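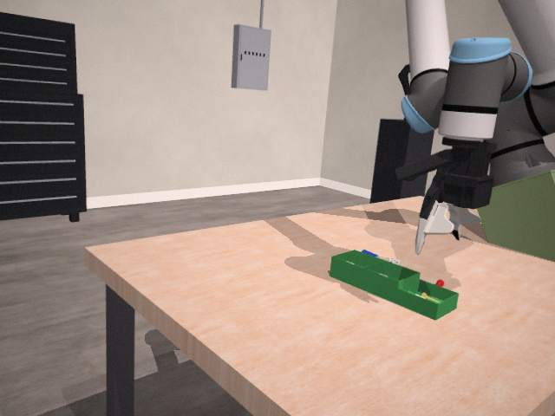 Ticket 1595: Live match scores stuck / lineups wrong in Kovov app

Status: open, waiting on vendor
Opened: May 25, 2022
Product: Kovov match center (web + phone)
Feed: Uvlow live data
Priority: high, friendly tonight and a full weekend after

Summary

Score stays 0-0 in the match center after a goal. Push alert goes out fine, right scorer, right minute. Match page doesn't move. Pull to refresh does nothing. Kill the app and reopen, score is there. Then sticks again at the next goal.

Second problem, maybe related: starting lineup shows the provisional eleven, not the confirmed one. Fans notice this one faster than the score.

Seen on: Vosalora home friendly, second half onward. Also the under-21 game before it, but only the lineup part.
Not seen on: league archive, table page, top scorers.

Log

First look. Checked the feed directly. Goal event is in there, timestamped ok, match ID 494. So Uvlow is sending. Problem is our side or in between.

Cleared cache for the match page. Score jumped to 1-1 right away. Stuck again when the third goal went in. So cache is part of it but clearing by hand is not a fix, can't have somebody sat there all evening clearing it.

Looked at the error log. Bunch of 500 errors from the lineup call, all starting right after the teams were announced. None before. Score call has no errors at all, just returns old data. Annoying.

Tried turning off the half-time freeze (the setting that stops the page updating during the break so the stats box can rebuild). Score started moving again within a minute. Turned it back on, stuck. Off again, moving. So that's one.

Why it froze: the friendly had a long halftime, presentation for a retired keeper on the pitch. Feed sent the "second half" event twice, once early by mistake and once for real. Our page took the first, then saw the second and went back into break mode. Never came out.

Workaround for tonight, do this before kickoff:

Go to Match settings, pick the match, set Half-time freeze to Off. Save. Reload the public page in a private window and check the clock runs. Leave it off until full time, then put it back on or the stats box stays empty in the report.
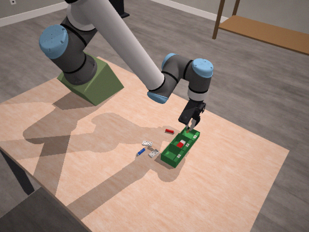

Does turning off the freeze mess up the possession and shots numbers?

They carry on updating during the break instead of locking, so they can jump a bit when the feed corrects itself. Final numbers in the match report are the same either way. We compared both reports for the friendly, no difference.

Lineups

Still broken after the freeze change, so separate bug. Splitting the notes here but keeping one ticket for now.

Squad list for friendlies can go over 23 players. Lineup call seems to choke when the bench is longer than the page expects. Vosalora named 7 subs plus a bunch of late call-ups, feed marked all of them as bench. Page gives up and falls back to the provisional team.

Tested with a short bench on staging. Confirmed lineup loads first time. Put the extra names back, 500 again. Pretty sure that's the cause.

Shojaei plugin (the one that draws the formation graphic) also throws a warning but only after the call fails, so probably not to blame. Disabled it anyway to be sure. No change. Re-enabled.

Manual fix for editors: open the match, Lineup tab, Override, paste the eleven from the team sheet, tick Confirmed. Captain has to be set again by hand, override wipes it. Subsitutions during the game will still come through on their own as long as the player is on the sheet. If a late call-up comes on and isn't listed, he shows up as "Unknown player", add him under Bench and resave.

Asked Uvlow

1. Can they stop sending the second-half event twice, or flag the first as canceled.
2. Is there a max bench size in the feed or do we have to handle anything they send.

Reply so far: duplicate was a keying error by their reporter at the stadium, they've noted it. No answer on 2. Chased.

To do

Ignore a repeat of the same period event once the clock is runing. Small change, can go out before the weekend.
Raise the bench limit on the lineup call.
Fix wrong lineup on the under-21 report, it's still live and still wrong.
Check the penalty shootout page too, it uses the same freeze setting and we have a cup tie coming up.

Update: repeat-event change is on staging. Replayed the friendly from the saved feed, score moved on all goals, page came out of the break ok. Bench fix not started. Leaving ticket open.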